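Pleleline Bench Dustpan and Brush: Review

Reviewed by Jessie MacLeish, 5/22/23

The Pleleline is a small dustpan and brush set sold for workbenches and hobby tables. I bought mine at Lindsay hardware in Jarkville for 15 dollars and have used it nearly every working day since December. My bench is a mixed one. I do through-hole assembly, switch replacement and some light mechanical work, so the debris runs from clipped leads to whole components that have rolled out of reach.

The pan is a single plastic piece in a cream to beige color, with a long handle and a wide scoop. The side walls curve up into the floor of the pan without a sharp inside corner, and fine material does not collect there. A dark gray rubber lip runs along the front edge. The brush has a cream-colored wooden handle and black bristles.

For the test I put brown paper over the white tabletop and used loose parts as the load. Paper is a harder surface for a dustpan than bare laminate. It lifts at the slightest draft, and a stiff edge tends to catch it and push up a fold.
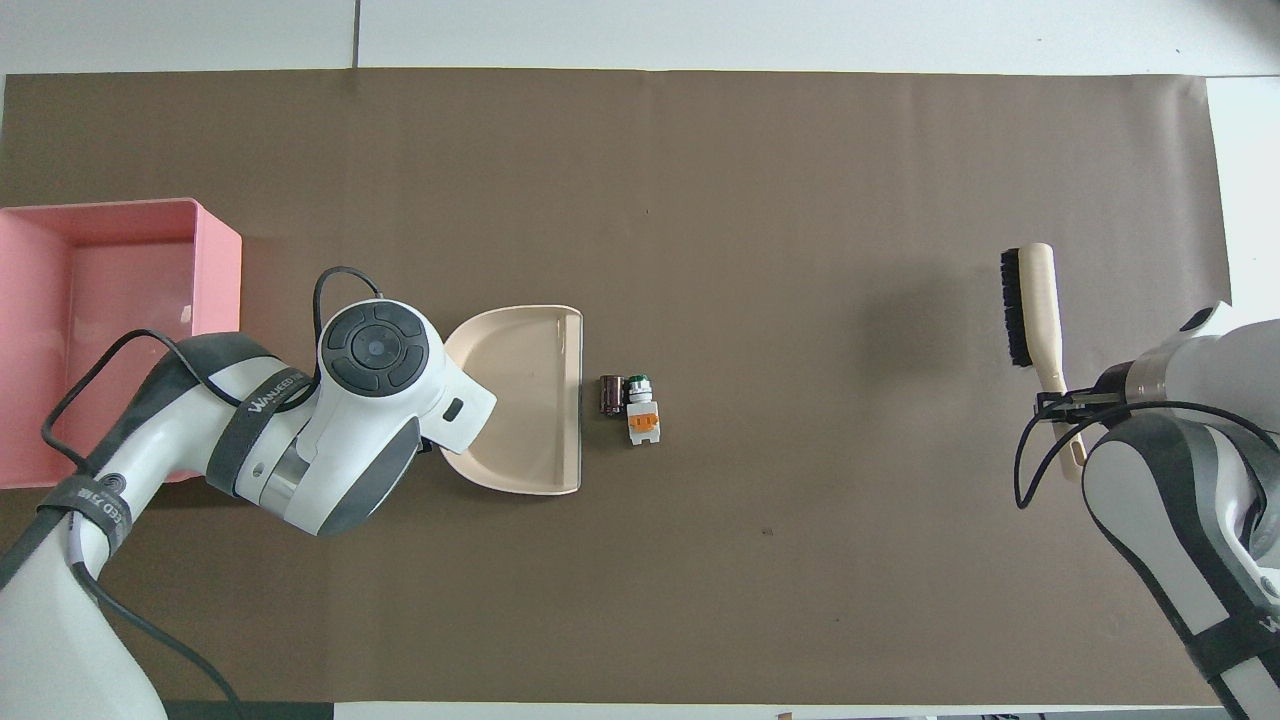
Pan flat on the paper with the test parts at its mouth, brush at right, pink bin at far left.

The parts I use for this are a dark brown cylindrical component and a pushbutton module with a green cap. They make a useful pair. A cylinder rolls ahead of the bristles and will go sideways if the stroke is not square to the pan. A switch module has a flat base, corners and a raised cap, so it slides, stops and tips. A lip that is too high stops the module, and a pan that is too shallow lets the cylinder roll back out on the return stroke.

Results on paper were good. With the pan held down at the handle, the rubber lip stayed in contact across its full width and both parts went over it in one or two strokes. Cut leads shorter than 5 mm were less reliable. A few worked their way under the lip whenever I eased off the pressure, and I had to lift the pan and sweep again. On bare tabletop the seal is better and I rarely need a second pass. 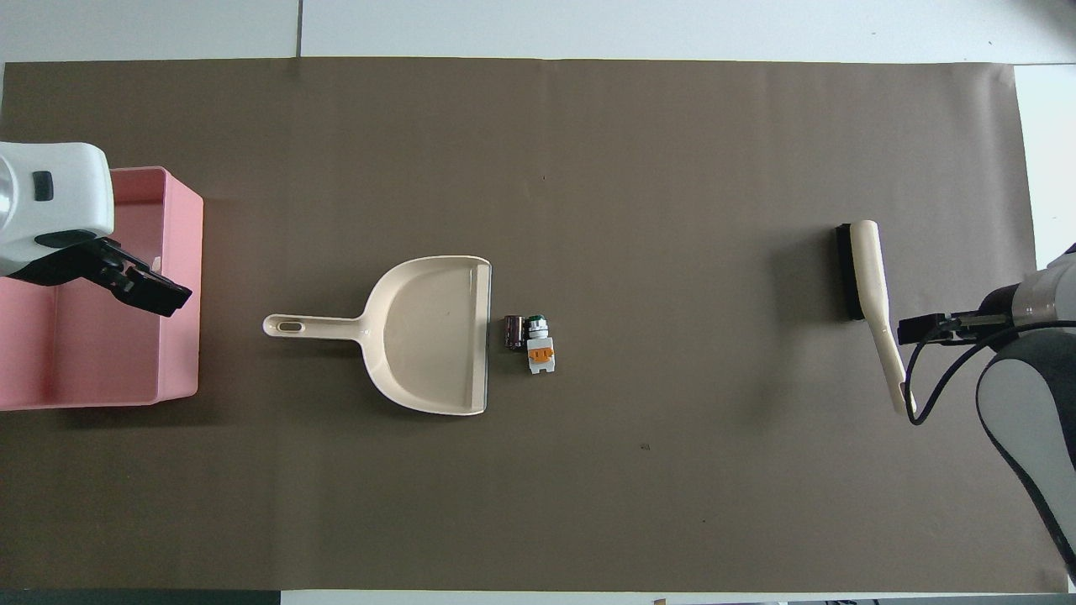

Handle length is the main thing that separates this pan from the cheaper ones I have owned. It keeps the hand well back from the scoop, so the knuckles stay clear of whatever is being swept, and there is enough leverage to hold the lip flat with light pressure. The oval hole near the end fits an ordinary pegboard hook. Mine hangs on a 6 inch hook with the brush beside it.

Emptying is simple. The scoop is wide, so the bin under it needs to be wide as well. I use an open-topped rectangular plastic bin at the left side of the bench and tip the pan over the near wall. A round wastebasket works less well – parts escape over the corners of the scoop. If you recover components from your sweepings, as I do, tip slowly. The broad mouth lets everything go at once.

The brush is the weaker half of the set. The bristles are firm enough to move a switch module without folding, but they are slightly coarse for solder crumbs and filings. It shed a few in the first week and has been stable after that. The handle is comfortable and the wood has not cracked or loosened. I would have liked a hanging loop of some kind, and I ended up fitting a screw eye.

Static is worth a mention. Neither piece is sold as static-safe, and I would not sweep sensitive parts with this brush. For switches, hardware and scrap it has caused me no trouble. Anything delicate goes into a tray by hand before I start cleaning.

I compared it with the Pernitz pan I used before. The Pernitz has deeper walls and holds more, but its hard front edge picked up a nick early on and left a line of dust after every pass. The rubber lip on the Pleleline shows light wear at both ends and still seals in the middle. I have not found the lip sold separately.

Recommended for bench use, mainly on the strength of the pan. If your work produces mostly fine powder, budget for a softer brush to go with it.

Contact | Copyright Jessie MacLeish | Back to top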